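Prellis Wrist Camera Kit for Soft-Finger Grippers

Equipment and Methods > Handling > Thin Film and Bags

Last revised May 25, 2023

Overview

The Prellis kit is a wrist-mounted camera and recording package used in the department's research on handling thin plastic bags. It is issued together with the Clevunon soft-finger gripper and a software module that estimates, from the wrist view alone, whether a bag is held securely, held by a single layer, or slipping. The kit is available to research groups within the institute and, by written agreement, to outside partners.

Bags are difficult objects for robots. They have no fixed shape, they reflect light unevenly, and a depth sensor often reads the surface behind the plastic instead of the plastic itself. A grasp that looks correct from an overhead camera may have closed on one loose fold. The method described on this page was developed to detect that condition early, while the arm is still moving and a correction is still possible.

What Is Supplied

One Prellis camera head with wrist bracket and strain-relieved cable
One pair of Clevunon soft fingers, black, with spare mounting screws
One calibration card and holder
Recording software with the Herner grasp estimator installed
Printed setup guide and a copy of the labeling manual

A robot arm is not included. The bracket fits the standard tool flange used in the department. Groups with a different flange should request the adapter drawing before booking the kit.

The Method

The Herner grasp estimator reads short sequences of images from the wrist camera. Each sequence covers 500 milliseconds and ends at the moment an estimate is required. The estimator does not attempt to rebuild the full shape of the bag. It examines the region where the finger meets the plastic and tracks the creases that gather there. When a grasp is secure, the creases near the finger move with the finger. When the bag is slipping, they shorten, open, or travel toward the edge of the contact region.

The choice of creases as the main signal came from early trials. Color proved unreliable, as clear and tinted bags take on the appearance of whatever is behind them. The outer edge of the bag was also a poor guide, being frequently blurred or outside the view. Creases remained usable in most lighting conditions and could be labeled consistently by different annotators.

The estimator returns one of three states (secure, partial, slipping) and a confidence value. It can be connected to the arm controller so that a partial state triggers a slower lift and a slipping state triggers a regrasp. In the reference configuration, both responses are enabled.

Training Material

The estimator was trained on 2000 labeled sequences recorded with the same model of camera and finger that is issued in the kit. Sequences were collected in several rooms and open areas of the building, under overhead lighting and daylight, with the wrist held at many angles. Recording in ordinary occupied spaces was a deliberate part of the design. An earlier version trained only on material from an enclosed bench performed well at the bench and poorly elsewhere.

Labels were assigned by two annotators working separately. Sequences on which they disagreed were reviewed a second time against the gripper force record, and those that remained unclear were left out of the training set.

Results

Evaluation used 617 grasps that were not part of the training material. The estimator was compared with a baseline that relied on finger force alone. Three findings are relevant to prospective users.

First, the wrist view detected slipping earlier than the force signal in the majority of slipping grasps. The difference was greatest with light, empty bags, for which the change in force is small.

Second, single-layer grasps were identified more often by the estimator than by the baseline, although this remains the weakest of the three states. Errors in this group were usually secure grasps reported as partial. The practical cost of such an error is a slower lift.

Third, performance held when the wrist was strongly tilted. Because the estimator works close to the finger, the orientation of the room behind it had little effect on the result. Rapid motion did have an effect. Confidence values fell when the finger itself was blurred, and users should expect fewer usable estimates during fast transfers.
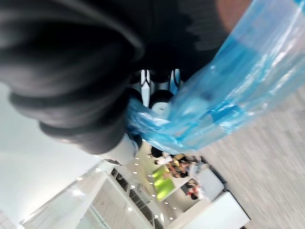

Department of Flexible Materials Handling, Jaiswal Institute

A translucent light-blue bag held against the soft finger shows the kind of signal on which the method depends. The plastic is bunched at the grip, and bright highlights follow the creases along its length. Darker shapes show faintly through the film, and the room behind is steeply tilted, with a carpeted floor on one side and distant ceiling lights below the bag. The estimator is trained to give little weight to background of this kind and to concentrate on the gathered folds.

Known Limits

The current release has been tested with thin, flexible bags only. Paper bags, woven sacks, and rigid packaging are outside its scope. Heavily printed bags may reduce accuracy where the printing hides the creases. Strong glare across the whole contact region can leave the estimator without a usable signal, in which case it reports low confidence and makes no request to the controller.

The kit is a research instrument. It is not approved as a safety device and must not be used as the only means of preventing a dropped load. The normal rules for operating an arm near other people apply whenever it is in use.

Setup and Care

Allow 30 minutes for first installation. Mount the bracket before fitting the fingers, route the cable along the outside of the wrist, and run the calibration routine with the card supplied. Calibration must be repeated whenever the camera head is removed or the fingers are changed.

Wipe the fingers with a damp cloth after each session. Do not use solvents. Dust on the finger surface reduces friction and will increase the number of slipping grasps recorded. Fingers with visible cracks or tears should be returned for replacement and not repaired locally.

Data and Privacy

Recordings made with the kit may include people in the surrounding area. Groups are required to follow the institute's recording policy, post a notice at the entrance to the area in use, and store all material on approved drives. Material intended for release outside the institute must be reviewed before transfer.

Booking

Requests are accepted through the equipment desk and should state the arm model, the bag types to be handled, and the dates required. Loans are granted for one project at a time and may be extended if no other request is pending. The next scheduled software update is planned for July. Kits on loan at that time may be updated in place using the instructions sent to the registered user.

Related pages
Clevunon Soft Fingers: Replacement and Fit
Herner Grasp Estimator: Release Notes
Labeling Manual for Thin Film Sequences
Recording Policy for Shared Areas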